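Microwave -- setting up and first use
Section 3 of the Tullmont flat guide, written by Lungile Adams

Read section 2 (plugs and fuse box) first if you havent already.

3.1 Getting it ready

1. Stand it on a flat table or worktop. Not on the fridge. Leave a hand's width behind and at both sides, more on top if you can.

2. Plug straight into the wall. No extension leads, no sharing with the kettle.

3. Press the big oval button at the bottom of the panel. Door swings out to the left -- keep mugs and elbows clear of that side.

4. Look inside. Take out any card, tape or bags. Glass plate should be sitting on the centre piece, level, turning freely when you push it with a finger. If it rocks, lift it and try again. 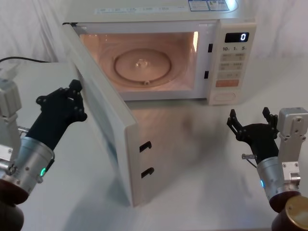

5. Wipe the inside with a damp cloth. Dry it. Don't pull at anything on the side walls.

6. Check the two black hooks on the door edge and the two slots they go into. Crumbs in there stop the door shutting properly. Dry brush only.

CAUTION: never poke anything metal in the slots. Never try to run it with the door held open.

3.2 The panel

Buttons are in Chinese, no English sheet in the drawer any more. You only need a few of them.

Display: top of the panel. Shows 0 when nothing is set.
10, 1 and 5: the time labels under the display. Three quick-time settings, in that order, left to right. Press more than once to add up.
Orange button: start.
Oval button: door.

No handle on this one, so dont tug at the edge of the door. Use the button every time.
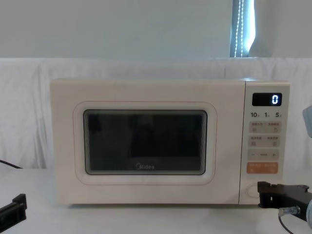 Etmont, April

Note from Salamatu Akinola, ground floor: the same setup works for the kitchen on our side. Only difference is the shelf, it's narrower, so pull the oven forward before opening or the door hits the wall tiles.

3.3 Test run

1. Half fill a mug with water. No metal rim, no spoon left in.

2. Mug in the middle of the plate. Shut the door, push till it clicks.

3. Press 1 once, then the orange button.

4. Plate should turn and the water should come out warm. Careful with the mug, handle gets hot.

5. If nothing happens: door first, then plug, then the fuse. Still nothing -- ring Teodor Ciobanu, leave a message after 6 pm.

NOTE: leave the stickers on top of the casing. Repair people ask for whats on them.

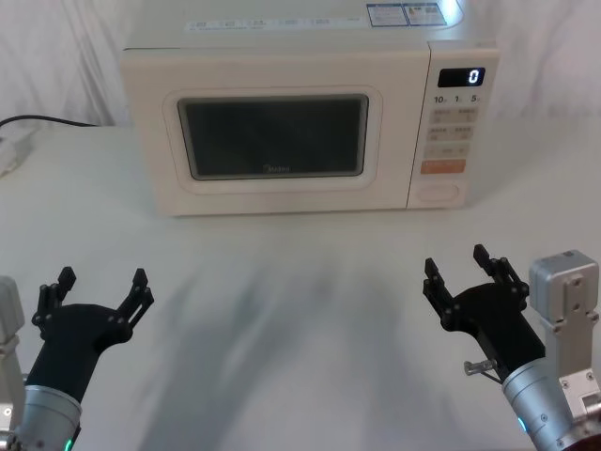
Page last changed: April, by W. Dierckx

3.4 After use

Splashes: wipe same day. For baked-on stuff, bowl of water with a slice of lemon, five minutes, leave to stand, then wipe.

Glass plate: lift out with both hands, wash in the sink like any other plate. Let it cool first. Cold water on hot glass can crack it.

Door and panel: damp cloth, drop of washing-up liquid. No sprays near the buttons, no scouring pads on the window.

Put the plate back before anyone uses the oven again. Check it has dropped on to the centre piece and isn't just resting on it.

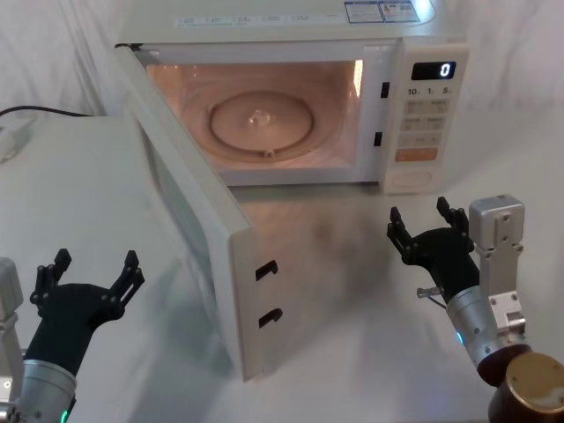 Then close up, and have a quick look at the display. Should be back to 0. If there's time left over from somebody's lunch, clear it before you go, so it can't be started empty.

Spare plates are kept in store room 14, bottom shelf. Sign for them. If there are none left tell Vusumuzi Msimang and he'll order from Drutlow.

Next: section 4, hob and extractor.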